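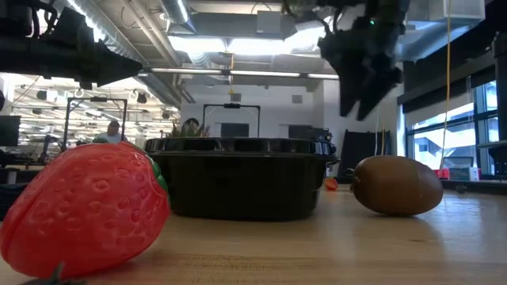
Toy strawberry and black container on a light wood tabletop.

Gridel Brusari Tabletop Oil
Item 494
17 fl oz can
In stock

Brusari is a penetrating oil for bare or previously oiled wood. It is made for butcher-block tops, kitchen tables, workbenches, desks and shelves. It soaks into the surface and cures there, leaving a low sheen and no film. Scratched or stained spots can be sanded and oiled again without stripping the whole top.

The oil is clear with a slight amber cast. On maple, birch and ash it warms the color by a shade or so. On oak and walnut the change is larger on the first coat and then levels off. Try it on the underside first if color matters to you.

What's in the can

Polymerized linseed oil, tung oil, a small amount of citrus solvent and a drier. There is no stain, varnish or silicone. The tung oil comes from nuts of the tung tree. If anyone in the household has a nut allergy, please read the note on the safety sheet before ordering.

The can has a screw cap under a tamper ring. It does not come with an applicator. A folded cotton T-shirt works as well as anything we sell.

Specifications

Size: 17 fl oz
Finish: low sheen
Color: clear, slight amber
Coverage, first coat on bare wood: up to 50 square feet
Coverage, maintenance coat: up to 200 square feet
Lowest working temperature: 50°F
Between coats: overnight
Light use: after one day
Full cure: three weeks
Cleanup: mineral spirits while wet, soap and water for hands
Indoor use only

Coverage depends on the wood. End grain takes a lot more than edge grain, and a dry old tabletop can take nearly twice what a new one does. Most butcher-block tops sold for kitchens and offices are edge grain, with long strips glued side by side. The checkerboard kind is end grain. For end grain, order a second can.

Will it work on my table?

Brusari works on solid wood that has no finish on it, or that has been finished with oil. It will not go into varnish, lacquer, polyurethane or laminate. It just sits there and stays sticky.

To check, put a few drops of water on a clean part of the top and leave them for ten minutes. If the wood darkens under the drops, it is open enough to take oil. If the water is still sitting in a bead, either the top has a film finish or the last coat of oil is still doing its job. A light pass with sandpaper in a hidden spot will tell you which. A film finish makes white powder. Oiled wood makes dust the color of wood.

Veneered tops can be oiled if the veneer is unfinished, but go easy with the sanding.

How to apply it

1. Clear the table and vacuum it. Wipe it with a cloth dampened with water and let it dry. The water lifts the grain, which you then sand off.

2. Sand with the grain. Medium paper first if there are rings or scratches, then fine. Don't go past fine. Very smooth wood closes up and takes less oil.

3. Vacuum again, including the edges and any screw holes or slots. Skip the tack cloth. Some of them leave wax.

4. Shake the can. Pour a small puddle in the middle of the top and spread it out along the grain. The surface should look wet all over but not flooded.

5. Wait fifteen minutes. Add oil wherever the wood has gone dull.

6. Wait another fifteen minutes, then wipe off everything that's left with a clean dry cloth. Turn the cloth often. When you drag a finger over the wood it should not leave a track.

7. Leave it overnight with a window open. Do the second coat the same way, without sanding. It will take much less oil than the first.

8. A new top gets three coats. An old one that has been oiled before usually needs one.

Oil the underside too, at least once. A top that is sealed on one face and bare on the other picks up moisture unevenly and can cup, and the wide ones are the worst for it. One coat underneath is enough. If the table is already bolted to a base and can't be turned over, do as much as you can reach with a rag and pay extra attention to the end-grain edges.

Tops held in a metal frame

A lot of the tops our customers oil are set into steel or aluminum frames. Solid wood moves across its width as the seasons change, and a frame does not. Leave a small gap on the long sides. If there are screws coming up through the frame, they should be in slotted holes so the wood can slide. Oiling slows the movement down but does not stop it.

Mask the metal before you start. Oil on bare aluminum wipes off with mineral spirits, but if it dries on a black anodized or painted part it leaves a brownish edge that is tedious to remove. The same goes for oil that runs into the joint between wood and metal. Wipe the joint with the corner of a cloth at the fifteen-minute mark and again an hour later — oil creeps back out of gaps after you think you're done.

Concrete floors should be covered. Drips go in and stay in.

Rags

Rags soaked with this oil can heat up and catch fire by themselves as they dry. Do not ball them up and do not put them in a trash can. Lay them out flat, one layer, outdoors on gravel or concrete until they are stiff, or put them in a metal can filled with water and close the lid. Do this the same day, before you wash up. The warning applies to paper towels, brushes and sanding dust from a freshly oiled surface as well.

Looking after an oiled top

Wipe it with a damp cloth and dry it. A drop of dish soap is fine. Avoid anything with ammonia or bleach, and avoid the scrubbing side of the sponge. Standing water should be wiped up within the hour. During the three-week cure, keep rubber mats and vinyl placemats off it. They trap the solvent and can leave a gray patch in their own shape. Soft plastic items left sitting on fresh oil may also stick or leave a mark, so hold off on these until the cure is finished.

Hot pans leave marks on any oil finish. Use a trivet.

Black stains near a sink are usually iron and tannin reacting in wet wood. They will show under new oil, so deal with them first. Oxalic acid sold as wood bleach takes most of them out. Rinse well and let the wood dry for two days before oiling.

How often to recoat depends on use. A desk may go two years. A kitchen table is closer to twice a year, and a workbench that gets wiped down daily can need it every couple of months. The water test described above is a better guide than the calendar.
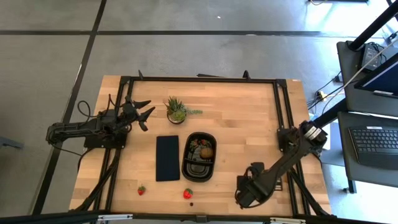

One buyer wrote in May that the twice-a-year advice was too generous for a table with small children at it, and that a thin coat every eight weeks, wiped off hard and left overnight, had worked better than two heavy coats in spring and fall. The same buyer found the first coat smelled stronger than expected and would have liked to see that mentioned on this page. We agree on both counts. The citrus smell is strong on the first evening, weaker the next day, and mostly gone within a week. Thin and frequent is a good way to maintain a busy table, and it uses less oil in the long run.

Food contact

Once fully cured, Brusari is suitable for tables where food is served. We don't recommend it for cutting boards or for the part of a counter where you chop. Knife cuts open up the wood, and a board gets washed too often for a curing oil to be practical. Plain food-grade mineral oil is cheaper and does that job well.

Goes with

Hirano Paste Wax. A soft wax for use over cured oil. It adds a little slip and makes wiping up easier. Wait the full three weeks before the first waxing. Wax has to come off with mineral spirits before the top can be oiled again, so if you recoat often, skip it.

Gridel Sanding Block. Cork face, takes a quarter sheet.

Common questions we get

The top is still sticky after two days. There was too much oil left on the surface. Wet a cloth with fresh Brusari, rub the sticky area until it softens, and wipe dry right away. If it has been longer than a week, use mineral spirits and a fine pad.

Can I put it over mineral oil? Not well. Mineral oil never dries and keeps the new oil from curing. Wash the top with mineral spirits a few times, wait several days, and test a corner.

Does an opened can keep? For a year or so if the cap is tight and there isn't much air in it. Once it's below half, pour the rest into a smaller jar. If there is a skin on top, lift it off and strain the oil through a stocking. If it has gone thick like syrup, dispose of it as hazardous waste.

Can I tint it? Small amounts of oil-based artist's color will mix in. We haven't tested every brand — make a sample.

Shipping and returns

Brusari ships by ground only. We can't send it by air, and we can't ship it to a PO box. Unopened cans can be returned within 50 days. We don't take back opened cans, but if one arrives dented or leaking, send us a photo and we'll replace it.

Page last updated June 29, 2020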